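2023-12-17

Print check on Tarkari, reels one to four, workshop bench, evening.

Went in doubtful and came out about the same. The distributor's sheet says "restored from the original negative." I don't believe it for reel two. Grain is coarser from the first shot of the market and the blacks go gray in the corners, which looks to me like a dupe made from a projection print. Reels one and three are fine. Reel four is fine until the changeover, then there's a jump in the dialogue where at least one line has gone missing. She asks him about the letter, and he's already at the door with his coat on.

Running time is a mess. The sheet says one thing, the old program booklet says another, and the cans say nothing useful. My timing of the four reels came to 13 minutes less than the sheet. Either there's a fifth reel somewhere or somebody copied the figure out of the booklet without running the film. I'd put money on the second. Asked Yazdani (the lender) for their inspection report and got back the press kit again.

The press kit repeats the story that the whole thing was shot in 35 days with a crew borrowed from a newsreel outfit. Maybe. Every low-budget drama of the period has a story like that, and the number goes down each time it's told. The wedding sequence has three different seasons in it if you look at the trees. I'd like to see one call sheet before we print that in our notes.
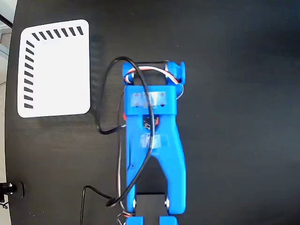
Sound next. The optical track on one and three is clean enough to play as is. On two there's a hum under everything, worst in the kitchen argument, and I tried a notch filter on the transfer and didn't like what it did to her voice. Left it off. Better a hum than an actress talking through a sock. If Brurkum insists on "noise-free" for their screening they can listen to both versions and pick, but I want it written down that I advised against the filtered one.

Subtitles: the file we were sent is for a different cut. It runs early from the bus station on and gets worse. Slid it by hand for reel one only. The translation is stiff too. He says something like "go on, then" and the subtitle gives him a full sentence about destiny. I marked 38 lines to query and stopped there for the night.

About the ending. The claim going around is that the sad ending was the director's and the studio forced the happy one. What we have is the happy one, and there's no splice, no change of stock and no dip in the sound where you'd expect one. The lighting matches the scene before it. It plays like the ending they meant to shoot. I know the Prostari catalog says otherwise, with great confidence and no source. Somebody should ask them where they got it, and it would be nice if the answer wasn't "another catalog."

The lead performance does hold up. I was ready to be annoyed by it after all the praise, and the first reel is a bit much, all those looks at the floor. By the dance hall he's quit doing that and just stands there with his drink. Good scene. Shame about the scratch through it.

To do before January:
- Rerun reel two against the can label, check edge codes properly this time
- Ask Yazdani again about a fifth reel, in writing
- Hold the program note, take out "original negative" and the 35 days
- New leader on four, the old one is brittle
- Don't promise Brurkum a date

Also the invitation copy says 1000 people were turned away on opening night. From what theater? The one named in the booklet was a neighborhood house. Cut it.

Comments (4)

I timed the same four reels last spring and got within a minute of you. I'd assumed my counter was off.

Disagree on the ending. No splice in a dupe proves nothing, the cut could have been made a generation earlier. You say yourself reel two is a dupe.
 > Fair, but the last scene is on four, and four doesn't look like a dupe to me. I'll check the edge codes there too.

Please send the unfiltered track for reel two when you get a chance. I don't mind hum.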